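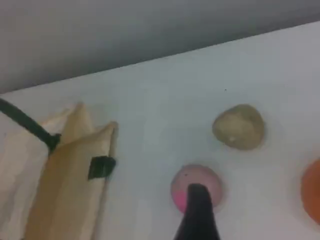 4.3 Preparing the Work Surface and Setting Out Stones

This section applies to all users of the Holanda specimen storage system, including the Plandico wall units and the freestanding drawer cabinets. Complete the steps in Section 4.2 (Receiving and Logging) before you begin. Stones that have not been logged must remain in their transport packaging.

What you will need

A flat table with a plain, light-colored top
The specimen and the packaging in which it arrived
A soft, dry brush
Lint-free cloths
Label cards and a pencil
One storage tray with a foam insert

Setting out the stone

1. Clear the table and wipe it with a dry cloth. A white top is preferred. Grains and small chips that come away from a stone show up easily against it and can be collected with the specimen.

2. Stand the folded cardboard packaging at one side of the table, with its flaps upright, and leave it there until the stone has been stored. Do not flatten it.

3. Place the stone on the table well away from the edge. Rounded or irregular stones should be set down on their broadest side and released slowly. If the stone rocks, turn it until it rests without support.

4. Check the inside folds of the packaging for loose material. Transfer anything you find to a paper envelope and write the specimen number on the envelope before filling it.

CAUTION: Lift stones with both hands. Any specimen heavier than 3 kg must be moved by two people and must not be stored above waist height.

Cleaning

5. Brush the stone lightly from the top down. Turn it once and repeat on the underside.

6. Do not use water, oil, or household polish. Gray, beige, and greenish surfaces may change in tone when treated, and the change may be permanent.

NOTE: Surface dirt that does not come off with the brush should be left in place and recorded on the label card under "Condition."

Labeling and storage

7. Complete the label card in pencil. Record the specimen number, the place of collection, and the main color as seen under normal room light. Where more than one color is present, list the strongest first.

8. Select a tray. Small trays accept stones up to 42 mm across, and large trays accept stones up to 100 mm across. Larger stones are stored in the base drawer without an insert.

9. Press the foam insert down by hand to form a shallow hollow. Lower the stone into the hollow and place the label card in the slot at the front of the tray.

10. Slide the tray into the cabinet until it meets the stop. Each cabinet holds 19 trays. Fill the lowest positions first — a cabinet loaded from the top may tip when a drawer is opened.

CAUTION: Open only one drawer at a time.

Packaging

11. Fold the cardboard flat once the tray is in place. Write the specimen number on the outside and file it in the Holtiser box for the current month. Packaging received before November is kept in the archive room.

Questions about this section should be directed to Nele Ostermann, Collections Office. Replacement trays and foam inserts are listed in Section 7.

Section last revised 19 Jul 2026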